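Staging Beverage Cans in a Shallow Tray

Kindling Bench Notes, sheet 7
Author: Minttu Koskela
Revised 30 September 2020

Scope

This sheet covers placing single upright beverage cans in a low-rimmed tray on a white table, for inspection and sorting before boxing. It applies to full and empty cans. Bottles, jars and anything without a flat base are handled under sheet 8. Crushed cans go straight to the Pundham bin and are not staged at all.

Materials

One shallow tray or rectangular box lid with raised sides
A clear table with a light, matte surface
Cans to be staged
Lint-free cloth
Close-fitting gloves, thumb tip exposed if preferred
Grindero count sheet or any ruled paper

The tray should be a strong, dark color. Maroon and dark red work well against a white table and make a bare aluminum rim easy to find. Avoid gray or silver trays, where the edge of the lid is lost. The raised sides matter more than the material. Their job is to stop a can that slides and to give the hand a fixed limit of travel.

Preparing the table

Clear the middle of the table to at least twice the footprint of the tray. Supplies can be pushed to the back or kept under a raised shelf. Wipe the surface and let it dry fully before the tray goes down. A damp patch under the tray lets it creep toward the operator during repeated placements, and after a dozen cans it will be out of position.

Set the tray near the center of the table. It need not be square to the edge. A slight angle is often more comfortable for the forearm, which comes in diagonally from the operator's side. Right-handed operators usually end up reaching from the lower right.

Step 1. Grip the can

Take the can by the body, with the fingers around one side and the thumb opposed. Keep the pull tab facing up. For a plain silver can in the left half of the tray, bring the hand in from the right and slightly above, and let the fingers wrap the back of the can.
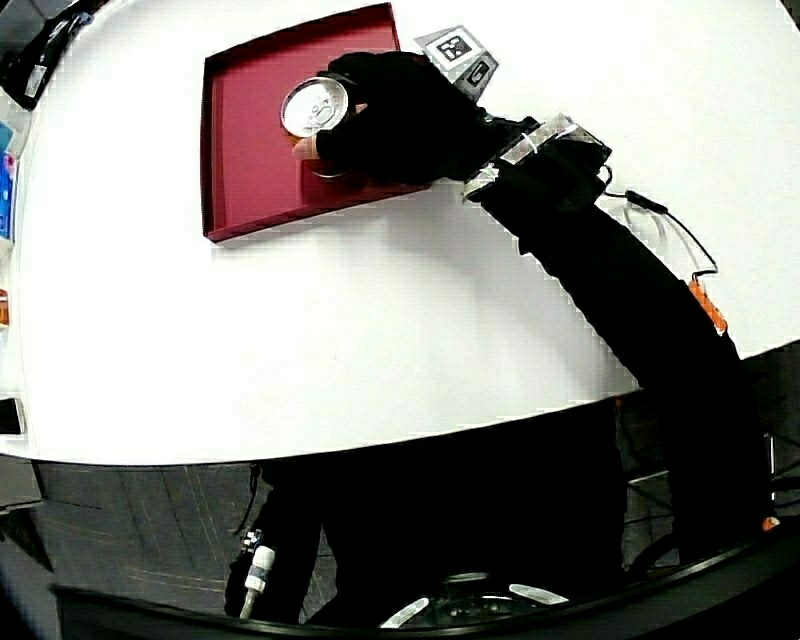
Step 2. Set it down upright

Lower the can until the whole base rim meets the tray floor. Do not drop the last half inch. If one side touches first, keep the grip, bring the can vertical, and then release. Open the fingers before the thumb. Releasing the thumb first tends to push the can toward the far rim.

Leave a finger's width between the can and the nearest side of the tray. Less than that and the knuckles strike the rim on the way out. In the Pereyra layout, the first can goes left of center and the second right of center, and the rest are filled in between.

Step 3. Check the label side

Printed cans need one additional check. Hold the body low enough that the upper part of the label and the lid remain in view. Rotate the can with the fingers, using the thumb as a stop at the lower front. Look for scuffs, dents in the shoulder, and residue around the tab. Wipe residue with the dry cloth only.
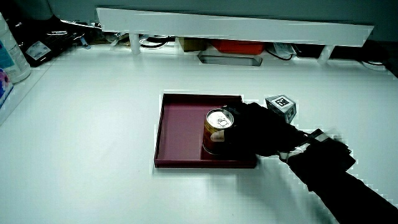

Step 4. Adjust position

Small corrections are made with the can standing. Press lightly with the thumb at the side, with the fingers curled near the top, and slide the can across the tray floor. Lift only if the can must move more than its own width. Sliding a wet can leaves a ring on the tray, so dry the base first. 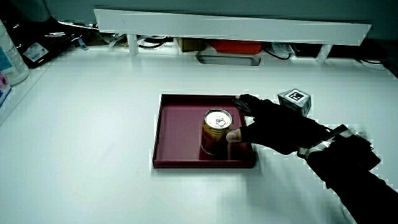 Gloved hand on a printed can, right of the tray's center.

Step 5. Record and remove

Write the lot number on the count sheet before lifting the can out. The current lot is 2321, and 657 cans remain to be staged under it. Lift straight up until the base clears the rim, then move sideways. Dragging a can over the rim will tip the tray.

Troubleshooting

Can rocks after release: check the base for a dent, then check the tray floor for warping. Box lids warp more often than molded trays.
Tray slides with the can: table or tray underside is damp or dusty. Wipe both.
Glove slips on the label: replace the glove. Do not increase grip pressure on an empty can.
Lid hard to read: move the lamp to the side. Overhead light produces glare on the rim.

Trays for the Kevley bench are wiped at the end of each shift and stored flat, rims up. The next revision of this sheet is planned for October and will add the slim can size.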